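Zavmont Disclosure User Guide
Section 4: Setting up the gift and outside income register

This section is for council clerks and the staff who enter filings for elected members. Complete Section 3 (user accounts) first. You need an account with the Clerk role to change anything described in these pages.

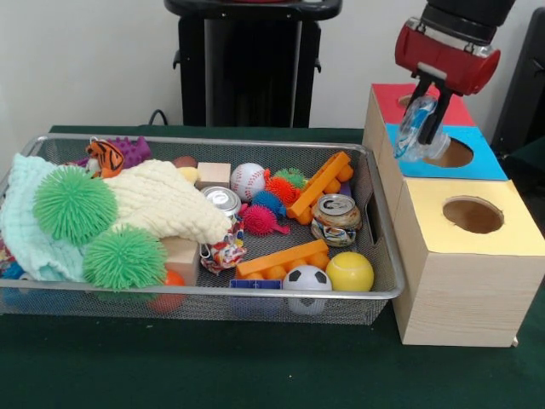
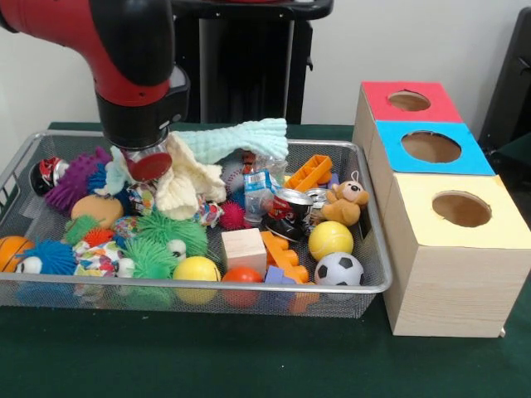
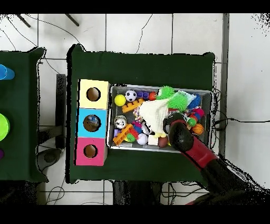
Before you start

Have the following on hand:

- The current list of members, with district and date sworn in
- Your local ethics ordinance, or the part of it that sets reporting limits
- The email address that should receive late-filing notices

If your office is moving from paper forms, keep the paper originals until the first public report has been checked against them. The Bullthorpe clerk's office moved 348 paper filings this way before opening its register.

Create the register

1. Sign in and open Registers from the left menu.
2. Select New register, then Gifts and outside income.
3. Type a name. It appears at the top of every public page, so leave out internal codes.
4. Choose the reporting period. Most councils use calendar quarters. The period can't be changed after the first filing is accepted.
5. Enter the number of days a member has to report a gift. The default is 28.
6. Select Save as draft.

Note: A draft register is visible only to Clerk and Reviewer accounts. Members see it when you publish it.

Add members

1. Open the draft register and select Members.
2. Select Add from list to bring in members who already have accounts, or Upload to use a spreadsheet.
3. Check the district shown next to each name. A blank district stops the filing from being published.
4. For a member who took a seat partway through the period, enter the date sworn in. Gifts received before that date are marked Prior to office.
5. Select Confirm.

Caution: Do not delete a member who has left the council. Deleting the member also removes past filings from public view. Set the status to Former instead.

Set the reporting limits

1. Select Limits.
2. Enter the dollar amount above which a single gift must be reported.
3. Enter the yearly total for gifts from one source. The register adds these up by source name.
4. Choose whether meals and travel are counted as gifts. If your ordinance treats them separately, select Own category.
5. Select Save.

Note: The register compares source names letter by letter. "Dimitriou Paving" and "Dimitriou Paving Co." are counted as two sources until a Reviewer merges them. See Section 6, Merging sources.

Assign a reviewer

1. Select Roles, then Reviewer.
2. Choose a person who does not file in the same register. The system will not accept a member as a reviewer.
3. Choose a backup reviewer. Filings go to the backup when the first reviewer has been away for more than three working days.

Test the register

1. Select Test filing and enter a gift above the limit you set.
2. Sign in as the reviewer and open the filing. The status should read Needs review.
3. Return the filing with a comment. Check that the comment reaches the member's inbox.
4. Delete the test filing from the Test tab.

If the comment does not arrive, check the mail settings in Section 2. Error 151 means that the address for notices is missing or was typed incorrectly.

Publish

1. Select Publish and read the preview page.
2. Check that home addresses and phone numbers are hidden. They are hidden by default, but uploaded attachments are not scanned.
3. Select Publish now, or enter a later start time.

Caution: Filings become public records once they are accepted. A correction adds a new version and leaves the earlier one in place.

Offices using the Clakell archive add-on should wait for the first nightly copy to finish before sending the public link to members. Questions about this section go to Melina Karagiannis on the documentation desk, using the Help form inside the program.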